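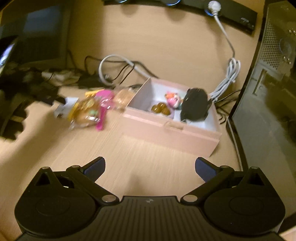
Tidying a desk still beats the machines, Tramine trial finds

Anyone hoping to hand over the office clear-up to a robot by the summer may want to keep a duster handy. Tramine, the small firm that has spent the winter trying to teach a pair of mechanical arms to tidy desks, has published the results of its first proper trial, and they make cheering reading for people who tidy desks for a living.

The task sounds simple enough. A desk has things on it. Some of them belong in a storage box, some belong in the bin and some should be left well alone. The arms were given 600 attempts at moving one item from the desk to its proper place. They managed it without human help 107 times.

"We were pleased with that," said Kalliopi Dimitrov, who runs the trial. "It was 17 in the autumn."

Hard, box-shaped things went best. Staplers gave little trouble and small cartons were picked up almost briskly. Bags of snacks were another matter. The arms tended either to pinch a corner and lose the bag halfway across the desk, or to take such a firm hold that the biscuits inside were no longer biscuits in any useful sense. Hairbrushes caused long pauses. A computer mouse could be lifted, but on several occasions the machine put it in the bin, a decision that some of the staff whose desks were used said they could understand.

Cables remain the great enemy. A loose lead has no obvious beginning, changes shape when touched and is often attached to something expensive. In the trial the arms were told to leave them alone, and did so, except when they didn't. One monitor was moved a fair distance towards the edge of a desk before Jhosep Henao, the technician on duty that Monday, reached the stop button.

"It thought it was putting away some string," Henao said.

Speed is the other sore point. A tidy desk took the arms most of a morning, with 3 breaks to let the motors cool. Henao, asked to do the same desk for comparison, was finished before the kettle had boiled, though he admits that he put a good deal of it in a drawer.

The firm now plans to lean more heavily on human example. People will work through ordinary messy desks using a hand-held gripper with two padded fingers and a camera, so that the machine can learn from the way they go about it. Dimitrov wants the desks left as they are found, crumbs and figurines included, after an early set of practice desks proved so neat that the arms learned very little from them.

Rivals are being no less hopeful. Fedow, which makes shelf-stacking equipment for shops, says its own machine can now face up tins for a full shift, provided they are all the same tin. Babić has a laundry folder that does towels and is said to be making progress on pillowcases. Socks are down for a later stage.

Tramine's next trial starts in January at the Skorkmont business park, where the arms will be let loose on a shared kitchen. Staff there have been asked not to wash up beforehand, and are understood to be co-operating fully.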